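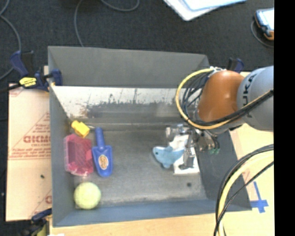

Toy and Household Bins: Frequently Asked Questions

Domumer sells secondhand toys and small household items by the mixed bin. Answers to the questions we get most often are below. Last updated July 29, 2019.

What comes in a mixed bin?

Whatever was donated or bought in that week, after checking. Typical contents are plush animals, sand and bath toys, plastic scoops, small vehicles, card games, and light kitchen items. We do not pack glass, knives, or anything that needs a wall outlet.

How many items are in one?

A standard bin holds 34 items. A large bin is sold by weight and the number varies with what is inside. Two large plush toys take up the space of a dozen plastic ones.

Can I choose what goes in?

You can choose a category: plush only, hard plastic only, or mixed. We can't take requests for single items. If you need one particular toy, look at the single item shelf at our Hunt store.

Are the plush toys washed?

Yes. Plush toys are machine washed on cold in a mesh bag and air dried. Toys with a battery box or a cardboard insert are wiped by hand. If a tag says surface wash only, we follow the tag.

How should I clean the plastic ones again at home?

Warm water and dish soap are enough for most of them. Use an old toothbrush on ridged handles and along seams. Let hollow toys drain with the hole facing down overnight. Do not put painted toys in the dishwasher.

Do I get to keep the bin?

No, the bin goes back. We charge a deposit of $12 and refund it when the bin is returned to Hunt or to the Floltov drop-off. Scuffs and scratches on the inside are normal and don't affect the refund. Cracks do.

Can I buy the bin instead?

Not the large ones. We have a limited supply and they stay in use. The smaller lidded tubs are for sale at the counter.

What if something arrives broken?

Write to us within 14 days with your order number and tell us which item it is. We will give store credit for that item. You don't have to send it back. Please throw out any toy with a sharp edge or a loose eye.

Are the toys safe for children under three?

Mixed bins are not sorted by age. Small parts will be present. Order the Tokgate bin if you have a baby or toddler. Everything in it is one piece and too large to swallow, and there are no cards or loose accessories.

Do you take donations?

Yes, at both locations during store hours. Put soft toys and hard toys in separate bags, and take out the batteries. We can't accept car seats, helmets, or jigsaw puzzles. In May we took in 2,168 items and could use 167 fewer fast food toys next time, so please hold those back for now.

Can schools and day care centers order?

Yes. Orders of five bins or more are delivered free within Floltov. Allow two weeks. Send the delivery address and a phone number with the order, and say whether there are stairs.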